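Scuffed metal bins: clean them up or leave them alone?
Skutar Shop Talk > Storage and Containers 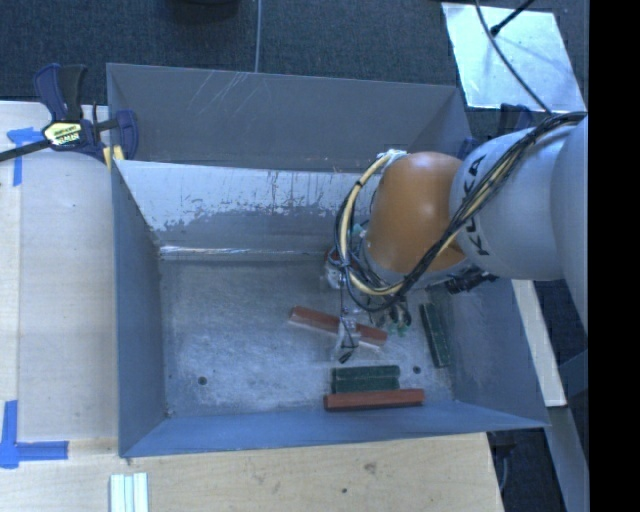 Original post
zetudari_liette, 3/16/25

I love a beat-up metal bin! Look at all that scratching on the floor and the ragged gray patches on the sloping panel. I want to give ours a proper going-over this spring and I'm torn between a light sanding plus clear coat, or just soap and a rag and back to work. We keep long blocks in it, the reddish-brown ones and the dark green ones. Anybody coated the inside of a bin like this? Did it last?

Reply 1
tullio_m

Leave it bare! Clear coat on a floor that gets blocks dropped on it will flake, and then you're picking flakes off the blocks. I coated one at Hakala in July and was scraping it back out by the end of the month. Soap, rag, dry it well. Great looking bin, by the way, those sloping sides are so nice for getting your stuff back to the middle.

Reply 2
EJ_Noh

Gotta disagree with Tullio. It depends what you coat with. I used a two-part on mine, went over it with 300 grit first, and I'm still really happy with it. The trick is keeping it thin in the corners and along the seam at the foot of the panel. Pool it there and yes, it'll chip.

Reply 3
yolandi_n

What are the two round holes in the floor for? Drainage? If they are, please don't fill them with coating. I did that once, washed the bin out and had a small pond.

Reply 4
zetudari_liette

Good question, I've always figured drainage but I've never looked it up. I'll put tape over them if I coat. EJ, did you do the walls as well or only the floor?

Reply 5
EJ_Noh

Floor and the lower part of the walls. Higher up mine hardly gets touched so I didn't bother.

Reply 6
tullio_m

OK, two-part is a different animal, mine was out of a spray can. Still think it's a lot of work for a bin! A felt mat cut to fit would take you 20 minutes.

Reply 7
yolandi_n

Felt gets filthy so fast though. Thin rubber, and punch it where the holes are.

Reply 8
zetudari_liette

Ooh, rubber. I have an offcut from the bench tops that might be big enough. Going to measure it tonight, and I'll try EJ's two-part on the old small bin first.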